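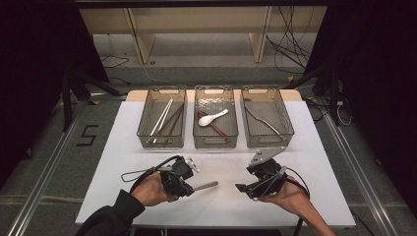
Three see-through baskets side by side: chopsticks on the left, soup spoon in the middle, tongs or a similar long utensil on the right.

How to sort out chopsticks, soup spoons and tongs with three little baskets

I love a noodle supper, and for years I hated the drawer that went with it. Chopsticks roll. Soup spoons won't nest with ordinary spoons. Tongs spring open the moment you shut them in, and then the drawer won't open again and you're in there with a butter knife trying to press them flat. So I took the whole lot out of the drawer and put it in baskets, and I'm so pleased with the result that I've written the whole thing up.

You can do it in an afternoon with a cup of tea. The sorting is the long part.

What you need

Three shallow, open baskets, all the same size
A clear table
A tape measure
A tea towel
A bowl of warm soapy water
A bit of paper and a pencil
Non-slip liner, if your shelf is shiny

About the baskets

Mine are smoky grey plastic with see-through walls and a handle slot cut in the end. I went through a phase of wanting pretty lidded boxes for this job (I even bought a pair called Fesness, which now hold candles) but the lids were a pain every single time. With chopsticks you want to reach in and grab. An open basket lets you do that, and the tinted walls mean you can tell what's in each one from the side, even on a shelf at chin height.

Shallow is the word to hang on to when you're shopping. In a deep basket everything slides to the bottom and ends up in a heap, and you're back to rummaging. If you're choosing between two sizes, take the shallower one and check it's long enough for your longest thing.

Which brings me to measuring!

Step 1: Measure first

Find your longest pair of chopsticks and your longest tongs and measure both. Cooking chopsticks are a good deal longer than the ones you eat with, and they catch people out. Then measure the inside of the basket along the bottom, where the walls may taper in. Remember you can lay things corner to corner, which gives you a surprising amount of extra length. Most of my long things lie on the slant and I've stopped minding.

Measure the shelf as well, front to back, with the cupboard door shut if you can manage it. Some shelves stop short of the door and some don't.

Step 2: Empty everything on to the table

Everything. The drawer, the jug by the hob, the picnic bag, the takeaway bag with the spare pairs still in their paper sleeves. Put the baskets in a row along the back of the table so there's plenty of clear space in front of them to work in. Leave a small gap between them. It makes them easier to pick up one at a time, and it stops you dropping a spoon into the wrong one when you get going.

I like a pale table top for this. Dark chopsticks show up beautifully on white, and pale ones show up well enough.

Step 3: Pair up the chopsticks

My favourite bit. It's like socks, only it works.

Lay out all your chopsticks side by side with the tips pointing the same way. Match them by colour first, then by length, then by the shape of the tip. You'll find some that look like a pair until you hold them together and one is a whisker shorter. If they feel fine in the hand, call them a pair and move on.

Check each one as you go:

Run a finger along it for splinters or flaking lacquer
Roll it on the table to see if it's bent (a warped one wobbles)
Look at the tip for chips

Anything splintery goes straight out, or into the garden to hold up seedlings. Odd ones in good condition can stay. I keep a single one with the soup spoons, because a lone chopstick is brilliant for stirring miso, poking a cake, or getting the last of the sauce out of a narrow bottle.

When you've got your pairs, put them in the left-hand basket. Lay each pair down together at the same slant, light ones next to dark ones. Two pairs look lovely like that and so do six. Much past that and they start to cross over each other, so if you've got a huge collection, keep out the ones you use each week and put the rest away for parties.

Step 4: Soup spoons in the middle

Ceramic soup spoons chip if they're knocked about, and they'll chip each other too. Wash them, dry them properly with the tea towel (water sits in the hollow of the handle) and lay them in the middle basket with the bowls facing up. They stack quite happily if they came as a set. If yours are a mixture, as mine were for ages, put the widest at the bottom.

Don't pile them higher than the side of the basket. If you have more than that, fold a piece of kitchen paper between the layers.

I used to keep mine handle-up in a mug and they looked charming, but I broke two that way.

Step 5: Tongs on the right

Long things that you cook with go in the last basket. Tongs, cooking chopsticks, the wire skimmer if it fits. Lay the tongs down corner to corner. If they have a catch, use it. If they don't, slip a wide rubber band over the ends, or cut a ring from a kitchen roll tube and slide it on, which is what I do with my old springy pair.

It's worth keeping cooking tools away from eating things. When you're at the hob with something spitting at you, you want to put your hand in one basket and come out with the tongs.

Step 6: Decide where each basket lives

They don't all have to live together! That's the joy of having separate baskets. Think about where you're standing when you need each one.

The chopsticks want to be near the table, or wherever the bowls are kept. Soup spoons go next to them. The tongs basket belongs by the cooker, though not so close that the plastic gets hot. I have mine on an open shelf, a Skommont with one side missing that I screwed to the wall above the worktop. The handle ends face out so I can hook a finger in and pull.

If your shelf is slippery, cut the liner a little smaller than the shelf and lay it flat before the baskets go on.

Step 7: Lay the table from the baskets

Now you get to enjoy it. When it's time to eat, carry the chopstick and spoon baskets to the table and put them down in the middle. Everyone helps themselves. I was a bit unsure about this at first, as it seemed more canteen than supper, but it's so relaxed, and people get really quite choosy about which colour they have.

Afterwards, carry the empty baskets back to the sink and put the clean things straight into them once they're dry.

Keeping it tidy

Give the baskets a wash once a month or so. Crumbs get in, I've no idea how, and grey see-through plastic shows grease when the light's behind it. Warm water and a drop of washing-up liquid is plenty. Skip the scourer, as it leaves cloudy scratches you'll never get rid of.

Wooden and bamboo chopsticks need to be bone dry before they go away. Stand them in a glass overnight if you're not sure. If you spot any dark specks, throw them out.

I do a big re-sort every June, when the picnic things come out, and it takes no time at all.

A few questions I get asked

Can you do this in a drawer?
Yes, if the drawer is deep enough to clear the sides of the baskets. Measure from the drawer bottom to the underside of the worktop and allow a bit for the tongs.

What about forks and ordinary spoons?
I leave those in the normal cutlery tray. The baskets are for the awkward shapes.

Can I use something other than plastic?
Of course. A friend has wicker ones from a shop called Grondel and they look wonderful, but the chopstick tips poke through the weave. Line them with a cloth napkin if you go that way.

Do you need labels?
I tried them and took them off again. You can see what's inside. If you've got small children helping, a drawing on a bit of masking tape is fun for them.

What if I only have room for two baskets?
Put the soup spoons and chopsticks in together, spoons at one end, and keep the tongs by themselves.

If you try it, do the chopsticks first. Once you've seen a row of matched pairs you'll want to carry on and do the whole kitchen. I did the spice shelf the same evening.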